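Zason 台式机维护手册
第四章 硬盘与硬盘托架的拆装

4.1 适用范围

本章适用于采用蓝色塑料托架的立式机箱，内容包括硬盘的取出、托架的更换以及重新装入。处理器、内存和电源的拆装见第五章，扩展卡见第六章。硬盘内的数据备份不在本手册范围之内，请在开始之前自行完成。

4.2 准备工作

所需物品：十字螺丝刀一把、防静电腕带一条、软布或橡胶垫一块、标签纸若干。整个过程约需 20 分钟，初次操作请多留一些时间。

注意：断开电源线后，请按住开机按钮数秒，再打开侧板。佩戴首饰者请先取下。

1. 关闭操作系统，拔下电源线及所有外接线缆。
2. 将机箱平放，侧板一面朝上。
3. 松开侧板，向后滑动后取下，放在不会被踩到的地方。
4. 戴好防静电腕带，夹头接在机箱未喷漆的金属部位。

4.3 认识硬盘仓

硬盘仓是一个灰色金属框架，内有左右两个仓位，每个仓位配一个蓝色托架。托架上端为蓝色把手，两侧导轨沿仓壁向下延伸。硬盘在仓内侧立放置。只装一块硬盘时，另一个仓位可以空置，托架仍建议保留在机内，以免日后遗失。

主板靠近硬盘仓，电源线束从旁边经过。手伸入仓内之前，先把线束拨到一侧，不要拉扯红、黄、黑各色导线，也不要碰到主板上的电容。若处理器已经拆下，插座裸露，请勿让螺丝或工具从其上方经过。
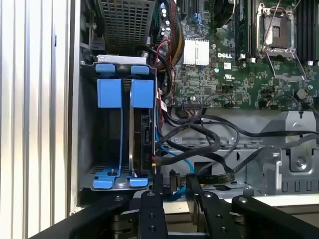
4.4 取出硬盘

1. 拔下硬盘上的数据线和供电线。捏住插头本体，不要拽线。
2. 在数据线上贴标签，写明原来所接的接口编号。
3. 捏住蓝色把手，沿导轨方向平稳地向外拉出托架。
4. 如感到卡滞，将托架推回原位后再试。不要用螺丝刀撬动把手。
5. 双手拿住托架，放在软垫上，电路板一面不要受压。
6. 将托架两侧略微向外撑开，取下硬盘。

小心：塑料导轨反复过度弯折会断裂。如把手根部已有发白的痕迹，请更换托架，备件编号为 982。

4.5 装入硬盘

1. 检查新硬盘的外形尺寸与托架是否相符。
2. 把硬盘放入托架，使托架上的 4 个定位销全部进入硬盘侧面的螺丝孔。
3. 确认硬盘接口的朝向与原来一致。
4. 握住托架上端，对准仓位，垂直放下。两侧导轨应同时进入，若一高一低，请提起重来。
5. 轻压把手，直至托架就位。
6. 接好数据线和供电线，整理线束，不要让线缆压在托架上方。

从机箱内取出的其他零件，如处理器和内存条，应放在带格位的托盘或固定板上，避免与螺丝混放。

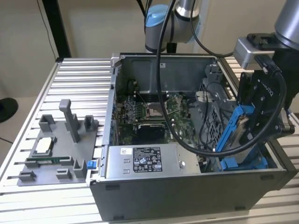 图 4-2 将装有硬盘的蓝色托架放入硬盘仓

4.6 装回侧板并检查

1. 取出机箱内的所有工具和散落螺丝。
2. 按第五章的说明，装回已拆下的处理器、内存条等零件。
3. 装回侧板，将机箱立起，接好线缆后开机。
4. 进入系统设置程序，查看硬盘是否列出。未列出时，关机断电，重新插接两端的数据线。
5. 若开机后有持续的震动声，多为托架未完全就位，请关机后按 4.5 节第 4、5 步重新安装。

备件订购及返修请与 Markemham 服务部联系，来件请注明机箱型号和备件编号。

本章编写：Guangming Hou
审核：Darius Mockus
修订日期：2021年10月9日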